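Student team teaches robot arm to move pipette tips

Posted June 29, 2023 in School News, Clubs and Projects

The automation club of the Nusthorpe technical school has spent the spring term on one question: can a robot arm take over the work with pipette tips, which the biology students do by hand every week? The project has the name Randau, and it will be shown to parents and visitors on the open evening before the summer break.

The idea came in December, when the biology course complained to the club. Before each practical lesson somebody has to sort the tips in the boxes, and the person who does it usually misses the start of the lesson. Zhenhua Liang, who leads the student team, offered to try it with one of the arms in the workshop. He thought it would take three weeks. It has taken much longer, and the team is still changing the program.

The task looks small. Two tip boxes stand next to each other with open lids, and the arm has to take a tip from one rack and set it into a free hole of the other. A tip is light and narrow, and if the fingers close a little too far to the side, it leans or jumps out. The students first wrote fixed positions for every hole, but this worked only as long as the boxes were not moved at all. Now they guide the arm by hand through the movement, record it, and let the program learn from the recordings. Until last week they had made 1,021 recordings, and 109 of them were thrown away because the tip was dropped or the box was pushed.
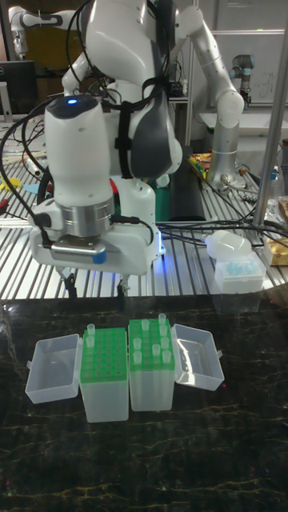

Ngozi Adeyemi would have preferred a simpler start. She said at the last club meeting that the team should have practiced with larger parts for one month, and that tips are a hard first object for students who have never programmed an arm. She added that she is glad now that she was outvoted, but that the younger members needed more explanation than they got.

The club has 42 members, although not all of them work on Randau. The smaller group meets on two afternoons after lessons. One pair prepares the boxes and watches the movement, another pair looks through the recordings and marks the bad ones. They change places after each hour, so that everyone learns both sides of the work. The teacher in charge, Ctibor Paulík, stays in the room but tries to give advice only when he is asked.

"When the arm does something wrong, the students want to repair the program at once," he says. "I ask them to write down first what they saw. This is boring, I know, but later they are thankful for the notes."

The biggest trouble this term was with the lids. They are clear and they reflect the lamps on the ceiling, and the team believes that this confused the program about where the rack begins. Temitope Bako changed the lighting and made new recordings at different times of the day. The results became better after that – how much better, the team wants to say only after the final test.

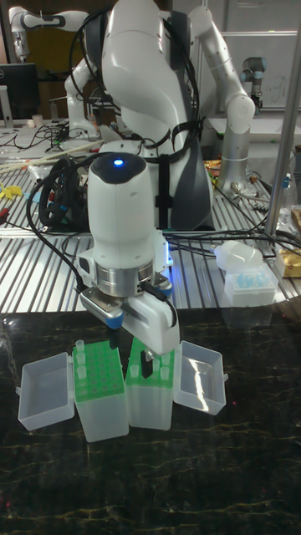
Project Randau: the gripper at the tip racks in the automation workshop.

For the final test the group has planned 600 transfers, spread over several afternoons. The rules were agreed together with the biology course. A transfer is good if the tip stands straight in its hole and no other tip was touched. If a student has to help with the hand, it counts as failed, also when the tip arrives in the right place afterwards.

After the summer the team would like to enter the regional school competition. For this they need a written report and a short film, and the report is still missing its second half. Lawal Edet is collecting the texts and asks all members of the group to send him their part before the open evening, also if it is not finished.

New members are welcome in the fall. Experience in programming is not necessary, but you should have patience and both afternoons free. Please write your name on the list at the workshop door.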